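Looking after graphic novels and comics at home
By Noemi Szabo
12 July 2022

Graphic novels are heavier than most paperbacks and the paper is often coated, so they need slightly different handling from the rest of your books. These are the things I do with mine.

Shelving

Stand hardcovers upright with books of a similar height on both sides. A tall book next to a short one will bow at the top over time. Oversize paperbacks do better lying flat, in stacks of no more than 6. Put the largest at the bottom.

Keep shelves off outside walls if you can, or leave a gap of two inches behind the books. Direct sun fades red and yellow inks first. If the only free wall faces a window, pull the blind in the afternoon.

Opening a new book

A thick glued paperback will crack if you open it in the middle and press down. Set the spine on a table, let both covers fall open, and then lower a few pages at a time from the front and the back until you reach the center. Run a finger lightly down the inner margin as you go. It takes a few minutes and you only have to do it once.

Cleaning

Dust the top edge with a soft dry paintbrush, brushing away from the spine. Hold the book shut while you do it.

For fingerprints on a glossy cover, use a dry microfiber cloth. If that does not work, breathe on the spot and wipe again. Do not use window cleaner. Matte covers mark more easily, and a white vinyl eraser will lift most of it. Test the back cover first, near the barcode.

Work on a big flat surface at a comfortable height. A dining table or a kitchen counter is fine once it has been wiped and dried. Lay down a clean bath towel so the covers don't pick up crumbs.

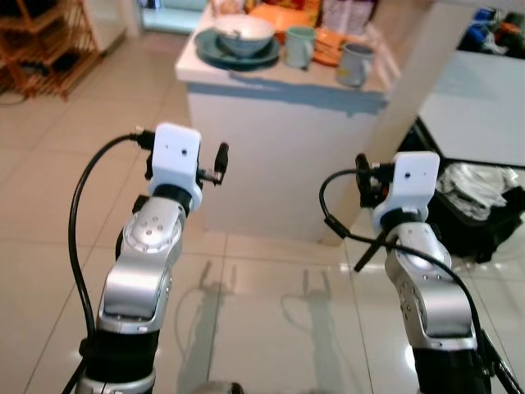

A kitchen island gives you room to work.

Sticker residue

Warm the price sticker with a hair dryer on low, held well back, and peel from one corner. Loretta Sorensen, who sold secondhand comics for 18 years, taught me to pull the sticker back flat over itself instead of straight up. Rub off what is left with your thumb. Skip the cooking oil trick on anything uncoated. It leaves a stain.

Musty smell

Stand the book, slightly fanned, in a lidded plastic tub with an open dish of baking soda beside it. Leave it a week, change the baking soda and repeat if needed. Don't sprinkle any on the pages.

Loose pages

One loose page can be tipped back in with a very thin line of PVA glue along the inner edge. Slip wax paper on either side, close the book and leave it overnight under something heavy. Never use clear household tape. It yellows and the glue creeps.

Single issues

Floppy comics go in bags with a backing board, stored upright in a short box. Fill the box snugly so they don't slump, but leave enough slack to pull one out without scraping its neighbors. Change the bags when they start to look cloudy or wavy. Label the short end of the box, and keep boxes off a basement floor.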